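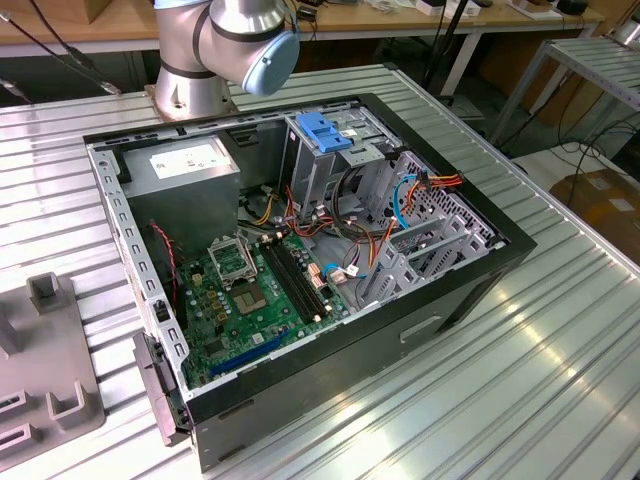
Equipment plan for the disassembly cell

The budget round for next year closes in December, and the workshop has to give its list before that. I was asked to write a short note on what we plan to buy and what we leave for later.

The first line is grippers. We have 2000 euros for this, and Dalia Paulauskas already has two offers, one from Remeck and one from Kestura. The Kestura fingers are cheaper, but they need an adapter plate for our arm and the plate is not in the price. Please, when you ask for an offer, always ask for the price with mounting parts. Last year we forgot it two times.

The second line is fixtures. A desktop tower that lies on its side with the panel off has cables going over almost everything, and the arm must reach between them to come to the memory slots or the drive cage. If the case moves even a little, the taught positions are no longer good. We would like a set of clamps which can be changed for different case sizes. Dalley makes such a set, and delivery is 10 weeks, so the order must go out early.

The third line is used computers. Sarmīte Org proposes to buy 100 office towers in one lot from a recycler. I support this, with one remark - the lot should be of mixed models. If all the cases are the same, we will learn very little about how the cell works with other ones. Storage for them is still an open question, and it has to be solved before we sign.

A second arm is not on the list. The safety fence and the extra controller would cost more than the arm itself, and I prefer to see first how many hours the present one is really in use. The log for this is kept by Sarmīte.

If your group needs something from this budget, send me the item, the supplier and the price without tax until 03/02/2018. Wishes without a price will go to the next round.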